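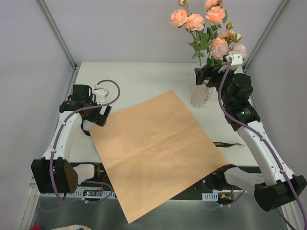 More episodes will fix it, according to Prarkance support. Will they, if the episodes are me being bad at wrapping flowers?

halfhitch
Asked in Teleoperation and Teaching by Demonstration

Some background on the above, which is the reply I got from support in its entirety, minus a link to the pricing page.

I'm teaching a two-arm setup to take roses from a vase, lay them on a big sheet of kraft paper with some colored wrap, fold it all up and tie a ribbon around it. I drive it with a pair of Jodex leader arms, so whatever my hands do, the robot's hands do a moment later and with less charm. There's a camera over each wrist and one looking at the whole table.

So far I have 700 demonstrations. The plan on the whiteboard says 1000. The policy I trained on the first batch picks a stem out of the vase more often than not, and it carries the stem over to the paper like a waiter who has been yelled at. Then it gets to the colored sheets and goes to pieces. It closes on the air above the top one, or it takes two at once, or it parks over the stack and hovers there until I hit the stop button out of pity.

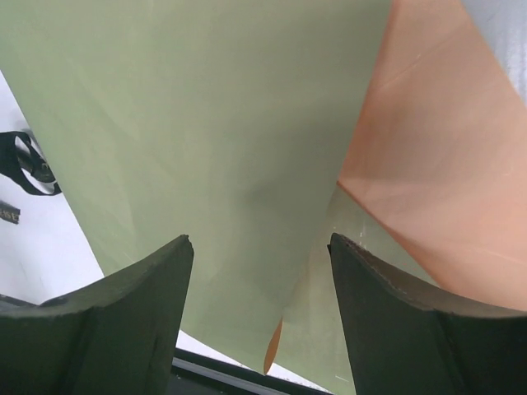

The annoying thing is that I have the same trouble when I'm driving. I can feel nothing through the leaders, so I go down, close, lift, find out I have nothing, and go down again. Sometimes I get the sheet on the fourth try. My average episode is 38 seconds and I'd guess a good part of it is me poking at paper. All of that is in the training data. I've been keeping the failed grabs on the theory that the robot should learn to recover. It may have learned that poking at paper is the job.

So, three things I'd like to know before I spend the rest of March on this:

Do I throw out the episodes with repeated grabs, or trim them, or leave them alone?

Is there a better way to drive the grab itself? I've tried going slower. Going slower mostly gives me more time to watch it fail.

Would it be cheating to do the sheets by guiding the arms directly with my hands, and use the leaders for the flowers?

I'm on the Tagle recorder, the version before the current one, and I would prefer not to upgrade in the middle of a dataset.

slipknot_9
Marked helpful by the asker

I did gift boxes with tissue paper for most of last year, so you have my sympathy.

Stop recording for a day. If you can't pick up the sheet reliably through the leaders, the model is copying somebody who can't pick up the sheet. Practice with the recorder off until you get it first time, most times. It took me an afternoon and a lot of tissue.

What worked for me was to stop pinching from straight above. A flat sheet gives the fingers nothing to close on. Come in low, put one fingertip just past the edge, and slide the other toward it so the sheet buckles up between them. If you have a corner that already lifts a little, use that corner every time. If you don't, curl one by hand when you reset the table. Some people will tell you this is cheating, and they can go wrap their own roses. You do have to curl it the same way when you run the policy, though, so write it down in your reset notes.

With two arms you have another option: hold the stack down with one and drag the top sheet with the other. It looks clumsy, and I got far fewer doubles.

On the old episodes, I'd sort them into piles. Keep the ones with a clean grab. Keep the ones where you missed once, backed off properly, and got it. Drop anything with more than 2 misses. Mine had a lot of those, and the hovering you describe went away when I cut them. I suspect hovering is what you get when half the data says down and half says up.

I wouldn't trim inside an episode unless you're careful. If you cut out the middle of a grab, the arm jumps from one pose to another, and the model is perfectly happy to learn the jump. Cutting the beginning and end is fine. Everybody's episodes start with several seconds of the operator getting comfortable in the chair.

Also check what your wrist camera sees at the moment of closing. If the fingers hide the edge of the sheet at that point, you've been using your eyes on the real table and the robot can't. Try driving from the camera views only, with your back to the table. It's a miserable way to spend a morning and you'll find the problem by ten o'clock.

bracketbin

get softer fingertips. Stedside sells stick-on pads, trim them with scissors. paper stopped being a problem for me the same day. no idea about the rest of it

tablethree_ops

Only answering the last part. Guiding by hand is fine for the motion, but your arms will be in every camera view, and they won't be there when the policy runs. I did this with napkin folding and got a robot that waited politely for a sleeve to show up.

If you want the feel of it, guide the arm by hand with the joints recording and the cameras off, then replay the motion on a fresh table and record the cameras during the replay. Paper doesn't land in the same place twice so a lot of replays will miss. Throw those out. It's slow, and I'd try the practice day that slipknot_9 describes first.

And leave the recorder alone. I upgraded Tagle halfway through a set, the gripper values came out on a different scale, and I spent the evening writing a script to turn them back.

halfhitch
Comment from the asker

Tried driving from the wrist views with my back to the table. I lost the edge of the sheet every single time I closed, so that's one mystery gone. Pads are ordered. I've started sorting the old episodes and the third pile is much taller than I'd like – will report back when I know how many are left.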